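Keeping a Two-Arm Folding Cell in Line

The folding cell at Handstead runs two arms over one white table, and most of its upkeep comes down to what happens at the fingertips.
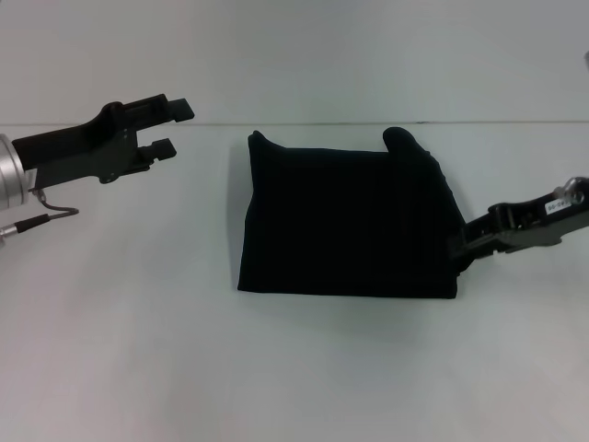 Finger pads wear first. The shop changes them at 4000 grip cycles, or sooner if the closing force reads low on the bench gauge. One set came off at 3880 with the inner corner rounded enough to let thin knit slide out. Pads are always replaced in pairs, and both grippers are done in the same stop.

After a pad change the arms have to be matched again. The procedure, written by the integrator, Plirnarard, starts with each gripper touching a steel pin set in the table. The offsets are saved, the pin is removed, and both arms are sent to a shared point at low speed. A gap of more than 4 tenths of a millimeter between them means starting over.

Cables get a check by hand on Tuesday, before the first shift. The loop under each gripper needs enough slack for a full wrist turn – too much and it drags on the table. Connectors are pushed home and the sleeves looked over for cracks.

Dark cloth is the harder case for setup. Folds in black fabric return little light, so the vision program, Lever, works mainly from the outline against the table. The tabletop is wiped down every shift, and exposure is set on a black test piece before any light-colored goods are run.

Spare pads come from Tiedemann under part number 1918. The shop keeps two sets on the shelf and reorders when the first is opened.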